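27th November

Indoor practice opened at Wullstead today, so I'm putting the season notes in one thread. Mostly for parents and for the kids who missed the meeting. I help with the jumpers and do the entries, so ask me about those and ask the head coach about everything else.

First, the schedule. We have no meets until January. Anyone who tells you there is a December scrimmage at Sotelo is going off last year's sheet. Sotelo is resurfacing and their building is closed until after the break.

Practice is right after school in the main hallway and the small gym. The big gym belongs to basketball until they finish, and then we get it for jumps and shot. Distance runners go outside unless there is ice. Bring a hat and gloves. Bring them every day, including the warm ones.

The season opener is the Dostis Invitational. It is the biggest thing we go to before conference. Last year they had 488 athletes entered, girls and boys together, and the field events ran well past the end of the running events. Plan your evening with that in mind.

For new families: Dostis has a flat 200 meter track with 6 lanes. It is tight. Times on a flat track are slower than what your kid ran outdoors in May, and that goes for everyone in the building. Please don't compare the two on the ride home.

Spikes at Dostis: short pyramids only. They check at the gate and they do turn kids away. Needle spikes are not allowed on that surface at all. If you're buying new shoes, look at what comes in the box, as a lot of them ship with needles.

Each school gets 2 entries per event and one relay team in each relay. That is the host's rule and it can't be stretched. We have a lot more than that in the sprints, so there will be a time trial in the hallway the week we get back from break. Flying start, hand timed, everyone gets a second try.

If you don't make the sprint entries, there are open spots in the triple jump, the hurdles and the two mile. I would really like to see more people try the triple jump. You don't need to be the fastest kid in the hall. You need to be patient and come to the drill days.

Hurdlers, we have the old set with the wobbly bases and the newer set that Sotelo sold us. Use the newer ones for anything at full height. The old ones are fine for walkovers and trail leg drills along the wall.
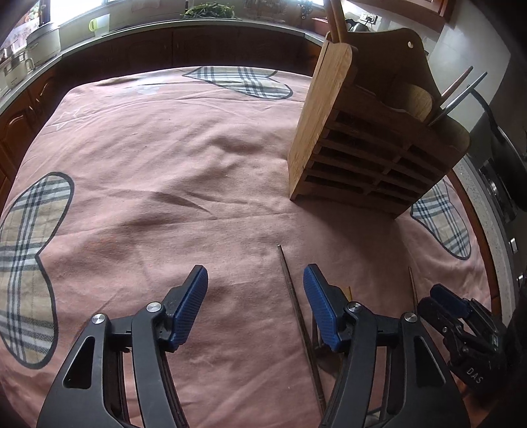 Two thin rods on a pink tablecloth.

Back to the opener. Dostis is switching to Oltidel for entries and results this winter. The old site is gone, so if you had it bookmarked, take it off your phone. Heat sheets go up the night before and live results get posted event by event.

What I need from you for Oltidel is the spelling of your kid's name the way they want it printed, their grade, and a best mark if they have one from an actual meet. A practice mark doesn't count. If there is no mark, I enter them with no time and they go in the slow heat. That's not a punishment – it's how the seeding works for every school.

I got a question about field event seeding. In the long jump and triple jump at Dostis you get three attempts, then the top group goes on to the final. It's run in open pits for the prelims, so kids who are also running can check in, jump, check out and come back. They have to tell the official at the pit. Walking off without saying anything is a scratch.

High jump is different. It goes in bar order and they won't hold the bar for long. If your kid is in the high jump and a relay, tell me ahead of time and we'll look at which one makes sense.

Bus info. The bus leaves from the back lot, by the band door, and it leaves on time. Everybody rides over with the team. You can take your own kid home from the meet, but you sign the sheet with a coach first. A text from the parking lot isn't enough, and neither is a note from a friend's parent.

Food. The concession stand at Dostis closes early and the line is long before that. Send a real meal and some water. The infield is off limits for food and they are strict on it, so the kids eat in the bleachers or out in the commons.

Uniforms get handed out the last practice before the break. If you still have an outdoor top from spring, bring it in washed and we'll trade. We are short on small warmup pants this year and may have to share between the early and late events.

Paperwork. No physical on file means no practice, starting tomorrow. We let a few kids stretch and watch today but that was for the first day only. The office has the forms – you can also print one from the school site. If you played a fall sport, yours is already in.

Answering a few replies all at once. Yes, eighth graders can come watch. No, they can't practice with us. Yes, swimmers can join late when their season ends, and we'll keep relay spots open to look at. The winter break practices are optional and I'll post those times once we know when the building is unlocked.

One correction to the post on spikes: the gate check at Dostis is for all events, throwers too. Shot putters should wear flat throwing shoes or clean gym shoes with no street salt on them.

Jumpers, tomorrow is short approaches and box drills in the small gym. Meet by the mats.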